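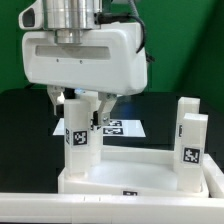 The Vimo gripper with a marker block, tray below.

I was supposed to write three paragraphs about the Vimo. Manju Kashyap runs a site where people who own small shops read about machines they can't quite afford, and she pays by the review, so I do a lot of them. Coffee roasters, label printers, a thing that folds boxes. The Vimo was my first arm.

"It's a starter kit," she told me on the phone. "Arm, gripper, tray, blocks. You teach it to pick things up and put them down. People want to know if it's worth the money or if they should hire their nephew."

"What do you think?"

"I think you should find out by Saturday."

So I drove it home in the back of my car and set it up in what used to be my father's workroom. He fixed watches in there for most of his life, and I hadn't changed much since -- the lamp was still clamped to the shelf and the stool was still too low for me. I hung up the green backdrop, laid everything out the way the booklet showed, and put on a sweater (the room has one radiator and it's mostly decorative, and this was January).

The booklet was 184 pages. I read 11 of them and started pushing buttons, which I think is how most of Manju's readers would do it too.

Let me say something nice about the blocks first, because I ended up fond of them. They're tall and white and they have those square black-and-white markers on them, like crossword puzzles that somebody has already given up on. The camera looks for the markers, the software works out where the block is, and the gripper comes down and closes on it. Block goes in the tray. Block comes out of the tray. Lesson one, done! I clapped, alone, in a cold room.

Lesson two was harder. You had to stand the blocks close together at one end of the tray, and I kept setting mine too close, so the fingers came down and knocked one over and the arm stopped and the screen said PLEASE ASSIST. No exclamation mark, no little sad face. Please assist. I assisted. I assisted for most of the evening.

Around nine I called the help line. The kit is made by a company called Solanki, but they don't answer their own phones, they pay a place called Enar to do it, and Enar gave me Vandana Rajput.

"How far apart are your blocks?" she said.

"A finger."

"Your finger or its finger?"

I looked at my hand and then at the gripper. "Mine."

"Use its finger," she said. I could hear her typing. "Is it a quiet room?"

"Pretty quiet. It was my dad's. He fixed watches."

The typing stopped. "Mine drove a bus," she said. "He wouldn't let anybody sit in his seat, even when it was parked. We had to stand in the aisle." Then she told me to turn the speed down to the lowest setting and leave it there until I'd stopped being afraid of it.

I said I wasn't afraid of it. She said okay.

I turned the speed down. And you know, it's a different machine when it's slow. The fingers came down on either side of the block and closed so carefully that I found myself holding my breath, and I knew right away where I'd seen that before. My father used to hold his breath when he set a balance wheel. You'd come in with some question about dinner and he'd raise one finger, not looking up, and you'd wait there in the doorway until he let the air out. I waited in that doorway for whole years of my life, it feels like. I used to be so mad about it.

The block went up. The block came down in the tray. I let the air out.

I ran it again. I ran it until the counter on the screen said 300 and then I made tea and came back and ran it some more, moved over onto his stool with my knees up by my ears, not teaching it anything new. When I finally went to bed the counter said 382.

On Saturday I sent Manju her review. I said the gripper was gentle and the booklet was too long, and that the help line was excellent and they should ask for Vandana. I said a bakery or a print shop could probably get some use out of it, but that if they had a decent nephew they should talk to him first. She cut the nephew and ran the rest, next to an ad for Filness shelving.

Then she asked when I could bring the kit back, there was a candle shop waiting to try it.

"I haven't done lesson three," I said.

"You already filed."

"I know, but there's a whole lesson three."

She was quiet for a second. She knew my dad a little, he'd put a new strap on her watch once and wouldn't take any money for it.

"Next week," she said. "And read the booklet."

I'm on page 40.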